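Gripper trial, bench 2: pre-run safety checklist with my comments
Irencombe workshop, May round, Ridora fingers against the MacLeish set

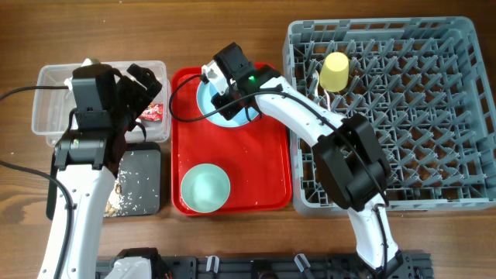
Right arm on the blue plate, left arm over the clear container, dish rack to the right.

Filled in by Emmanuel Kirui. Shengli Song has the other copy, so if our comments disagree, go and ask her first!

1. Mounting rail and arm bases
Checked: OK
Put a spanner on every bolt along the rail. One on the left base took a tiny nip, the rest didn't move. I've marked them all with paint pen so we can spot a creeper next time.

2. Cables
Checked: OK with a comment
The cable on the right gripper arcs over the red tray, and I'm not in love with that. It clears the tray at the slow speed but I'd like it shorter, or tied further back along the arm. The clips on the rail are holding fine. Left side loops down next to the arm — please run the full wrist turn by hand before you let the controller do it.

3. Emergency stop
Checked: OK
Pressed it 5 times with the arms moving, both stopped every time. The button is still on the wrong side of the bench for anyone left-handed (me), and I will keep writing this down until somebody moves it.

4. Gripper status light
Checked: OK
Green on the right gripper. If it goes off halfway through a grasp, stop and write down the time, don't just restart. We lost a good bit of an afternoon to that last round.

5. Finger pads
Ridora: OK
MacLeish: REPLACE BEFORE NEXT RUN
The MacLeish pads have gone shiny at the tips and the edge of one is lifting. I did try gluing it back, and Guoqing Guo gave me a look, so new ones are on order from Dustell.

6. Grip force limit
Checked: OK
Set to 50 per cent for plates and bowls on both sets. Shiyu Jiang wants to go higher for the cup. I'd say fine, but only after the plate runs are finished, and change it back afterwards, please. It's very easy to forget and I have forgotten.

7. Spills and crumbs
Checked: OK with a comment
There are water droplets on the red tray and rice and crumbs on the dark grey one, and that's all right as long as it stays on the trays. Wipe the table between sets, and keep a dry cloth by the keyboard as well. Rice in a finger joint makes a horrible noise (ask me how I know).

8. Reach and clearance
Checked: NOT YET
The right arm crosses over part of the dish rack when it goes for the plate. There's room, but the elbow passes lower than I'd like with the pegs underneath. Shengli Luo is going to raise the path a bit and we'll do it again at the slow speed. Nobody leans over the rack in the meantime!

9. Controller log
Checked: OK
Logging on both arms, clocks match. The disk was 98 per cent full when I came in, so I've moved the old runs across to the shared drive. Please look at this one before you start, it takes seconds.

Still open: item 5 (pads) and item 8 (path over the rack). Ridora runs can go ahead at slow speed with the left arm parked. MacLeish waits for the pads.

E.K., 4.15 pm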